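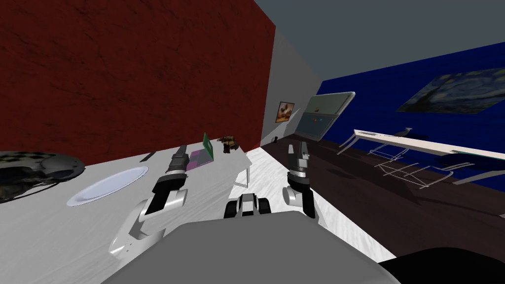
Two arms, one table, all of it in simulation. Buying thread below.

1/ We're picking a two-arm robot for the kitting bench and the decision has to be made before December. I've been doing the budget side of it. Posting how we're going about it in case another small shop is at the same stage.

2/ Short version: we're spending money on simulation first and ordering hardware second. The sim seat costs us $600 a month. The arms cost a lot more than that and you can't send them back once they're bolted down.

3/ Three quotes on the desk. Braveck sells the arms and base as one package. Van Leeuwen sells arms only and you find your own base. Huklow leases, with service included, and you hand everything back at the end of the term.

4/ The base price was the least useful line in all of them. Grippers were extra on two. Spare fingers were extra on all three. Braveck had training as a separate item on page 9, after the signature block, so read past the signature block.

5/ What I put in our sheet, apart from the robot: freight, floor anchors, a new power drop, guarding, the safety review, spare fingers, wrist cameras, a year of support, and hours for our own people. That last one was the biggest after the arms and I had it at zero in the first draft.

6/ Grippers get their own tab. Everything we handle is small, so finger width and opening matter more to us than payload. I spent an evening looking at wrist views and changing finger lengths in the model. Changing them there is free. A set of real ones from Van Leeuwen has a lead time of 4 weeks.
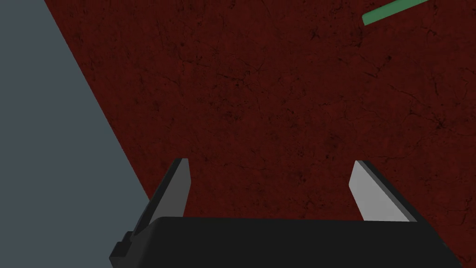

Johanna Egger: We did it this way and still got the gripper wrong. Sim told us the reach was fine. It told us nothing about how our bags slide. Keep money back for a second set of fingers.

7/ Fair point from Johanna, and I've added it. A second set of fingers is now in the year one budget instead of "later". I'd take the sim results on reach and layout. I wouldn't take them on grip until we've tried our own parts on a loaner.

8/ On loaners: ask. Huklow offered one as soon as I brought it up. Van Leeuwen wants a deposit, credited against the order. Braveck said no, but we can drive over and use their demo cell for a day with our own parts. I've booked that.

9/ Next is layout. Our bench was going to be the standard long one against the wall. I wanted to know if we needed to buy a new table too, and how much floor goes to the base. Todance set up a stand-in room for us with the robot at a table and some odds and ends to work with.
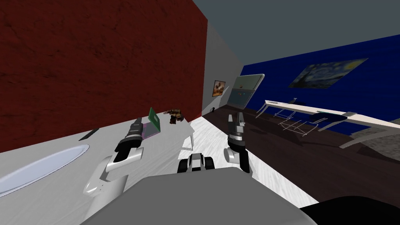

Render: Todance

10/ The room isn't a copy of our shop and doesn't need to be. I wanted a table, things on it at different distances, and other furniture nearby. Our real dimensions go in next month, once somebody has measured the columns properly.

11/ Budget effect so far: I've moved the table from "reuse" to "maybe". If the real dimensions say our bench is too deep, a new one is cheap next to longer arms. Please check the furniture before you pay for reach.

12/ Lease or buy. We pack 128 kits on a normal shift. At that volume the lease looks fine in year one and worse every year after. The catch is that buying means we carry the repairs, so I ran the purchase case twice, once with a support contract and once with a plain repair fund.

13/ The repair fund comes out cheaper on paper. I'm still leaning toward the contract for the first year. We don't have anyone in house who can open up a wrist joint, and I'd like them to learn while someone else is on the hook. 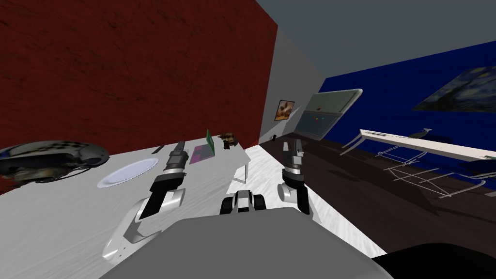

14/ Then there's the second arm, which I keep getting asked about. One arm would cut the quote a good deal. But half our kits need something held open while something else goes in, and a fixture for every bag size adds up too. I've priced the one-arm version with fixtures and it's closer than I thought. Two arms stays in the plan for now.

15/ Still open: whether the anchors need the landlord's okay, what the insurer wants to see, and if Huklow will put the loaner terms in writing. I'll add to this when I have answers.

16/ If you've bought from any of these three, I'd like to know what your second invoice looked like. The first one I can get from the quote.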